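Thu 26 July
To: members list, small business communications group
Subject: Re: How do we tell customers about the new import charges?

Thanks for the replies so far. I am answering the second question in the original message, which nobody had picked up yet. I have pasted the part I am replying to.

> We are a shop with a small warehouse and we sell mostly
> through our own site. From October a lot of what we bring
> in from Braltik will cost us more at the border. We have
> to pass some of it on. My partner wants to put one line at
> checkout and leave it there. I would prefer to write to
> everybody first.
>
> 1. Do we name the charge or call it a price change?
> 2. Who do we write to, and how long before?
> 3. Has anyone been asked to take a public position on the
> trade rules, and what did you say?

We went through the same thing at Thiele last year when the carrier rules changed. We sell desk storage and display pieces, mostly to offices and some to households, so our list may be different from yours.

We split the list in two. The first group was trade accounts with a standing order, 73 of them. Those got a letter by email with the old price, the new price and the date it would change, in a small table. The second group was everybody who had bought from the site in the last year. They got three paragraphs and a link to a page with the details.

The trade letter went out 25 days ahead. I would go longer if you can. Several accounts set their budgets by the quarter and told us they would have liked to know before they closed the books. The household email went out a week ahead and that was enough. We had a small rush of orders over the weekend and then things went back to normal.

The page behind the link did most of the work. It had a short explanation at the top, then one entry for each product line that was changing. We used our ordinary product pictures and put the old and new price right under each one. People who wrote to us afterward had usually found their item already and were asking about delivery.
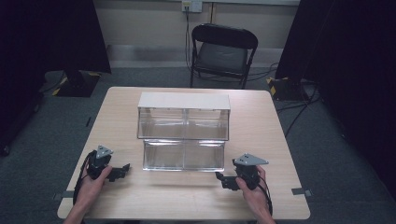 Two-tier clear organizer with white lid.

On naming the charge, we did name it. The first draft said "due to market conditions" and our Pesidton office sent it back. They were right. A customer who reads that has no idea whether you are covering a cost or raising your margin. The version we sent said which charge it was, when it started, and how much of it we were passing on. We absorbed part of it on the cheaper lines and said so in one sentence. I would leave out anything about how hard the decision was. We had a paragraph like that and cut it.

One thing I would do differently is the phone. We wrote the emails, built the page, and did not give the people answering calls a copy until the morning it all went out. They got 21 calls before lunch and were reading the page at the same speed as the customer. Give them the text two days early, with the five or six questions you expect and a short answer to each.

As for the checkout line, I don't see it as a choice between that and writing to people. We did both. The line at checkout was for anybody who missed the email, and it used the same words as the email. If the two are worded differently you will get questions about which one is correct.

On your third question, yes, we were asked. A regional business group sent around a statement on the trade rules and wanted company names on it. We did not sign. Our staff have different views and so do our customers, and we had nothing to say beyond what the change cost us. When a local paper called, we gave them the same figures that were on the page and told them that was our comment. They printed it. Iment, who we share a loading dock with, did sign, and explained it to their staff in a meeting beforehand. They seemed comfortable with that. I think either is fine as long as your own people hear it from you before they read it somewhere else.

If it would help I can send our trade letter with the prices taken out. It is one page. Write to me off list, please — attachments get stripped here.

I would also like to hear from anybody who had to do this in more than one language. We have a few accounts that would have been better served by a translation and I don't know what that costs or how long to allow.

4 replies
81 views
Share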